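## Removing tea and coffee stains from cups

Brown film inside a cup is tannin held in a thin layer of scale. Dish soap does little to it. The method depends on the material.

**Glazed ceramic and glass**

- Add 4 g of baking soda and enough water to make a paste.
- Rub with a damp cloth, working from the base up to the rim.
- Rinse and check under a strong light.

**Plastic**

Do not use scouring powder. It leaves fine scratches, and the next stain sets faster in them. Soak in warm water with a spoonful of oxygen bleach for an hour, then wash as usual. Never mix bleach of any kind with vinegar.

**Stainless steel**

Fill with 100 ml of white vinegar and top up with hot water. Leave for 30 minutes with the lid off – pressure can build in a closed flask. Chlorine bleach pits steel and should be kept away from it.

Matte finishes hold more residue than glossy ones and need a second rinse. 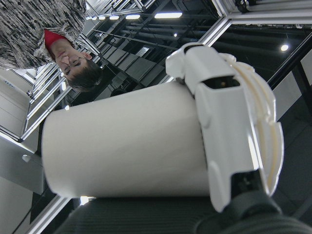 Dry tall cups on a rack with a gap under the rim. Set flat on a counter, they trap moisture and pick up a stale smell by morning.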